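Search this site
Enter keywords Go
Print this page | E-mail this page

April 14, 2026

Squash storage, cont. Read the Trirmont growers' handout again. Still don't buy the claim that a vinegar wipe adds "months" to shelf life. Months compared with what? They had no untreated lot, or if they did it never made it into the handout.

Our own lot went into the Plivbridge cellar in September. 50 fruit, all from the Lultdale field, half wiped, half left alone. Pulled the last of them this morning. 17 still sound. 9 of those were wiped, so 8 weren't. I would not hang a hat on one squash.

Leonidas Psarras thinks the wiped ones taste sweeter. He knew which ones were wiped when he tasted them. Asked him to do it again with the labels covered and he said he'd had enough squash for one day. Fair, but then the sweetness remark stays out of the write-up.

Weight loss is the only thing I halfway trust. Heaviest one left on the shelf is 1,736 g. I wanted to compare it with its September weight, but the tag had gone soft and I can't read the second digit. Pencil on card next time, and tie it to the stem. Ink was a bad idea and I said so then.

Other doubts, before I forget them:
- Cellar thermometer reads the same every time I go down there. Either a very steady cellar or a stuck needle. Bring the other one.
- Wiped fruit were mostly on the upper shelf. Whoever loaded it did the clean ones first. That alone could explain any difference.
- Manolakis curing method (warm room first, then cellar) sounds more sensible, but the numbers they quote come from a single season.
- Stem length not recorded at all. Short stems rot first, or so everybody says. I'd like to see it written down once.

Skin marks: I don't think surface blotches or fine lines tell you much about the flesh. Two of the ugliest were perfect inside and a clean one was brown mush. Would need to score the skins before cutting, which we didn't.

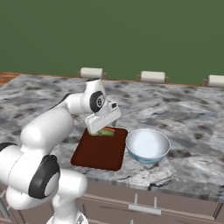
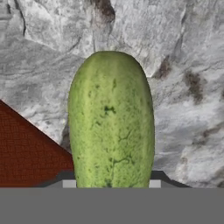 Renders. First: counter and cutting board. Second: pale green squash or gourd, blotch near the middle, thin lines lower down.

Print | E-mail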